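Up at 5, no coffee left. Walked to the Yensuk school in the dark to be at the door when they opened. Ballot box sealed, numbers read out, I signed the sheet. Hands freezing. December is a stupid month for a council runoff and I will say so to anyone.

Slow first hour. Then the bus from Dimine came in and suddenly a line down the steps. Two people turned away for wrong precinct, one of them furious, wanted my name. Gave it. Lamai Panyasiri was watching for the other side and we shared her crackers, got along fine, better than I get on with half our own people to be honest.

Chalerm called at lunch — turnout bad in Akville, could I spare a driver. Could not. He knows I could not. He asked again anyway.

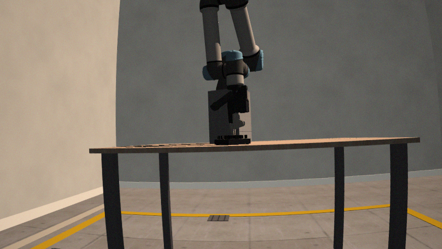
Afternoon a blur. Feet hurt. Somebody had put Litano flyers on the windshields right outside the line, where you're not supposed to, and the presiding officer made a boy go round and take them all off. Litano bridge, Litano bridge, it's all anyone talks about. Not one word on the clinic. I wrote half our leaflet about the clinic!

Doors shut, count started. They did it by hand, stacks on the table, and one stack got recieved twice and had to be done over. Lamai and I both objected to the same ballot for opposite reasons. It went in the spoiled pile.

We took Yensuk by 282. I thought that would do it. Then Dimine came over the phone and it was bad, and Akville worse, and Chalerm Saithong lost the whole thing by 4 votes. Four. I keep thinking about the driver.

He wants a recount, has untill noon tomorrow to file. I said yes, file, then went and sat in the car a while with the heater on. Mother asleep when I got in. Rice on the stove, ate it standing up.

Have to find the signed sheets before morning — think they're in the green bag. Call Lamai re: that spoiled ballot, she may remember the number. Buy coffee.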